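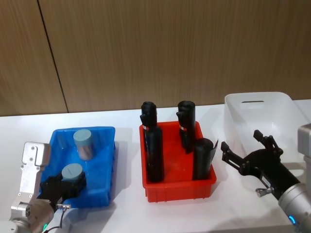 5.3 What the success rate leaves out

Claims that two-armed machines are ready for tidying and kitting work rest mostly on one number, the share of attempts that end with the right object in the right bin. We do not think that number says much about chores. In the sorting task used here the bins are told apart by color, the table is clear between them, and each object stands upright where a gripper can reach it. A pantry shelf offers none of this help. Even so, the work is uneven: in Figure 1 the left gripper has hold of one of the two capped jars in the blue bin, while the right gripper is open in front of the translucent one. A person asked to move a couple of jars would not need a second arm for it, and a report that counts the finished move as a success says nothing about how the second arm was used, or whether it was needed at all.

Figure 1. Sorting between blue, red and translucent bins. Left arm closed on a jar, right arm open.

We reviewed 1,058 attempts run with the Trelus controller and scored them again under a stricter rule. An attempt counted only if the object was picked up on the first grasp, set down standing, and left alone afterward. The original Odlow scoring allows any number of new grasps within the time limit, and it accepts an object that lands on its side. Both choices are easy to defend in a study of learning. They are much harder to defend in a study that uses the word "household" in its title - a jar of sauce on its side is a job for somebody with a cloth. 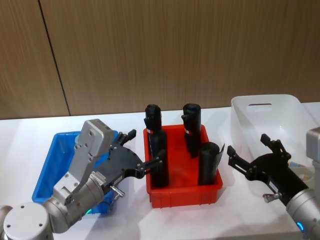

Household Automation Assessment Group, Department of Mechanical Engineering

The gap between the two rules was widest for the tall black objects. They stand close together in the red bin, one partly in front of another, and a finger that goes in for the near one has little room before it meets its neighbor. Raters disagreed most often on these attempts. In 11 of them we could not settle on a score and left the attempt out. Earlier work with the Serra benchmark avoids the problem by spacing its objects evenly, and we suspect that a good part of the reported progress comes from that spacing.
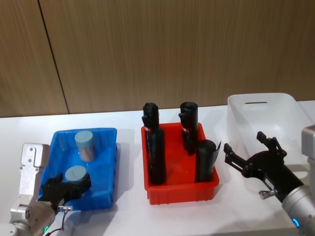

Time is the other missing figure. The Mirkoder protocol starts its clock when the gripper first closes and stops it at release, so hesitation before the grasp costs nothing. On a packing line it costs a great deal. We therefore timed each attempt from the moment the instruction was given, and treated any pause longer than two seconds as a stall. Stalls were common before grasps in the red bin and rare elsewhere, though we cannot say from these data whether the cause lies in the planner or in the cameras.

None of this shows that the task is beyond the machine. It shows that the task as scored is a narrow one, and that the step from it to a kitchen or a stockroom has been assumed. We would accept the larger claim if the same controller, without retraining, could handle bins of one color, objects that have tipped over, and a table that somebody else has been using. Section 6 describes the first of these tests.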